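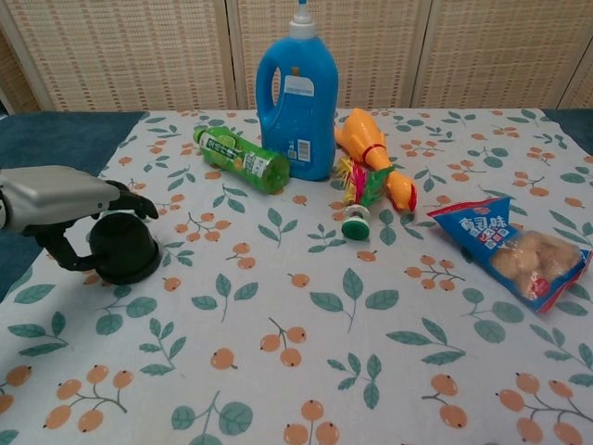
Clumora Service Desk
Posted in May by the Applications Support Team, Rendale office

Issue: Duplicate supplier records following the catalogue import
Status: Resolved, monitoring
Priority: 2

Summary

The Plivstead branch reported that purchase orders raised after the overnight catalogue import were being addressed to the wrong supplier entry. The import file held 3,267 product lines. Of these, 83 had been attached to a second record for Echeverri, created by the import itself, which carried no payment terms and no delivery address.

Log

8:40 am – Ticket received from Plivstead. Staff were asked to stop raising orders against Echeverri until further notice. Orders to all other suppliers were unaffected and continued as normal.

9:15 am – Import report retrieved. No errors were recorded. The file had been processed in batches of 1,000 lines, and the affected lines were all in the final, shorter batch.

10:05 am – Supplier codes compared. The code in the affected lines ended in a trailing space. The import routine treats this as a new code and creates a record without warning.

10:30 am – Attempted to merge the two records from the supplier screen. The merge was refused with the message "Record in use". Two draft orders at Plivstead were still open against the duplicate.

11:20 am – Branch closed both drafts. Merge attempted again and refused with the same message. The lock had not been released when the drafts were closed.

12:10 pm – Record locks cleared from the administration console. Merge completed. All affected lines now point to the original Echeverri record.

1:45 pm – Plivstead raised a test order, which printed with the correct address and terms. The test order was cancelled and the hold on Echeverri orders was lifted.

Cause

The source spreadsheet was edited by hand before upload and a space was added to the supplier code when cells were copied down. The validation step checks the length of the code but does not trim it.

Action required by branches

Please use the current import template, which removes trailing spaces on saving. Older copies held on local drives should be deleted. Branches that have printed orders to Echeverri from the duplicate record should cancel and reissue them – amending the original will not update the delivery address.

A change to the validation step has been requested. This ticket will remain in monitoring until the next scheduled import has been checked by the Rendale office.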